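## 4. Setting Up the Tabletop Transfer Task

This section covers loading the Lutia simulation package, placing the task objects, and running a first pick-and-place episode with the Dridmont hand model. Complete Section 3 (license activation and controller pairing) before you start.

### 4.1 Before you begin

- The Lutia package must be installed on the same machine as the Durnovham controller service. Network installs are not supported in this release.
- Close any other program that uses the graphics card.
- Have the hand profile file ready. It is supplied with your license and ends in `.dhp`.

### 4.2 Load the scene

1. Start the controller service and wait for the status line to read `READY`.
2. Open Lutia and select **File > New Task > Tabletop**.
3. Under **Hand**, select **Import Profile** and open the `.dhp` file.
4. Set **Side** to match the profile. A mismatch mirrors the thumb and stops the solver at the first grasp.
5. Set the control rate to 20 Hz.
6. Select **Build**. Object meshes are compiled the first time a scene is built, and the window may not respond until this finishes.

> **Note:** If the build stops with error 14, the profile was written by an older version of the exporter. Open it in the Unnithan profile tool, save it again without changes, and repeat step 3.

### 4.3 Place the objects

The default set contains a bowl, a plate, and an apple. The apple is the transfer object and the bowl is the target.

1. In the **Objects** panel, select the bowl and choose **Snap to Surface**.
2. Repeat for the plate.
3. Select the apple, then set **Parent Surface** to `plate`. If this field is left at `table`, the apple is placed at table height and will intersect the plate.
4. Select **Check Overlap**. Move any object that is listed in red.
5. Save the layout. Layouts are stored with the task file and can be reused with other hand profiles.

Colors can be changed in the **Appearance** tab and have no effect on contact or friction.

### 4.4 Set the start pose

1. Select **Hand > Start Pose > Open**.
2. Raise the hand until the clearance indicator turns green.
3. Move the hand to the plate side of the table. The planner expects the first motion to be an approach to the transfer object.
4. Select **Store Pose**.
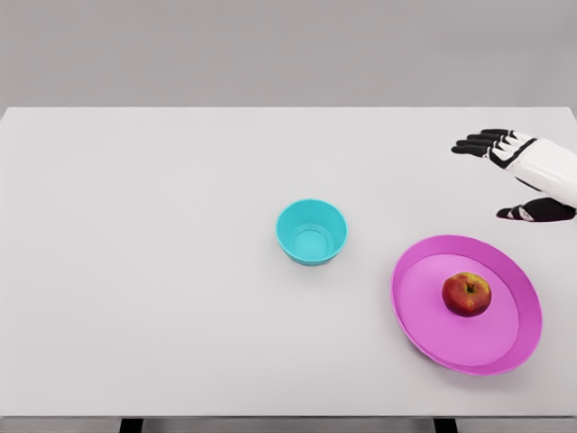
5. Select **Preview** and step through the planned path one waypoint at a time. Use the arrow keys; the slider skips waypoints on long paths.
6. If the path crosses the plate rim, raise the **Approach Height** value and preview again.

> **Caution:** Disconnect the physical hand, or switch the controller to **Sim Only**, before you select **Run**. With the controller in **Mirror** mode, commands are sent to the hardware at the same time as the simulation.

### 4.5 Run an episode

1. Set **Step Limit** to 600.
2. Set **Grasp Type** to 4 (full-hand, rounded object).
3. Select **Run**.
4. When the episode ends, read the result code in the log. `OK` means the apple came to rest inside the bowl. `DROP` means contact was lost during transfer. `LIMIT` means the step limit was reached first.

For repeated `DROP` results, lower the transfer speed before changing the grip force. Grip force settings are described in Section 6.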